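Teaching an arm to put things in cups: notes for the workshop evening

Slot is 30 minutes including questions. Keep a glass of water on the lectern and away from the laptop (see January).

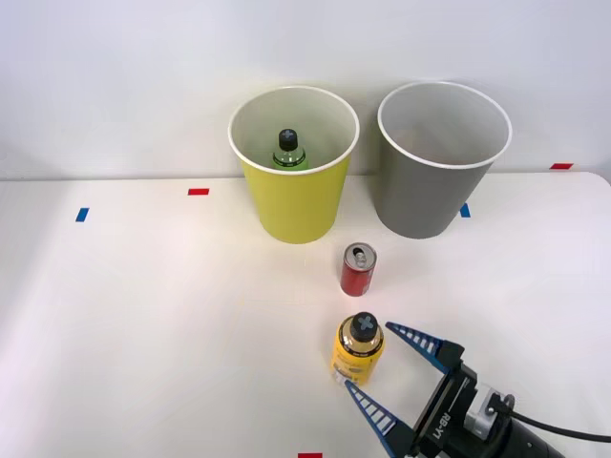

So, opening. Say who I am, Eino Laaksonen, and that I came to robots through repairing sewing machines. Wait for the laugh. If there's no laugh, carry on as if it was information.

The plan when we began was modest. One arm, one table, small bottles going into paper cups. A toddler can do it, and a toddler will also do it when you've asked for something else, so in that respect we're level.

WHY CUPS

Paper cups weigh next to nothing. Brush one with a finger and it goes over, and then everybody in the workshop knows you brushed it. A heavy mug forgives you. Tekle wanted mugs. Tekle was outvoted and has mentioned it since.

One cup yellow, one cup grey. Ask the room which they'd expect to give more trouble against a white wall. Take hands. (It was the grey one in the mornings and the yellow one under the lamp, so both halves of the room get to feel clever.)

THE TABLE

Spend longer here than feels natural. The table took up more of our evenings than the arm did. Ours is white, which looks lovely and bounces light straight back at you. The lamp now comes from the left and stays there. Anyone who moves it buys the biscuits.

Coloured tape on the tabletop, red and blue, short bits. Red is for where cups may go, blue is for where I promised Elba Troncoso I would stop putting my elbow. Explain that we started with pencil marks and somebody helpfully cleaned them off.

THE GRIP

Two fingers, opening wide, with the bottle standing between them before anything closes. Yasuo's rule: if you're nervous watching it come in, it's coming in too fast. He wrote this on the wall. We have asked him to use paper.

Bottles with a rounded shoulder are fine if you take them low. Take them high and they squirt out like soap. Do the hand gesture. Screw caps are a nuisance as well, and a drinks can is its own talk — I've got 3 slides on it at the end if people look keen, and I'll skip them if people look at the door.

Cable: leave a loop at the wrist. Tight cable, sad arm. I have a scar's worth of opinion on this and should keep it to one minute.

JANUARY

Own up to this properly. I left a drink by the keyboard, Lukian reached for the stop button, and we lost 8 evenings to drying things out and ordering parts from Plastdale. The first parcel was the wrong parcel. It was a very nice parcel.

MONEY AND TIME

Somebody always asks. Say about 5 hours a week each, and more if you count standing there with folded arms, looking at it.

QUESTIONS

If asked whether it could do the washing up: no.
If asked when: also no.
If Tekle asks about mugs, call on someone else.

Chairs back against the wall afterwards. Elba has the key.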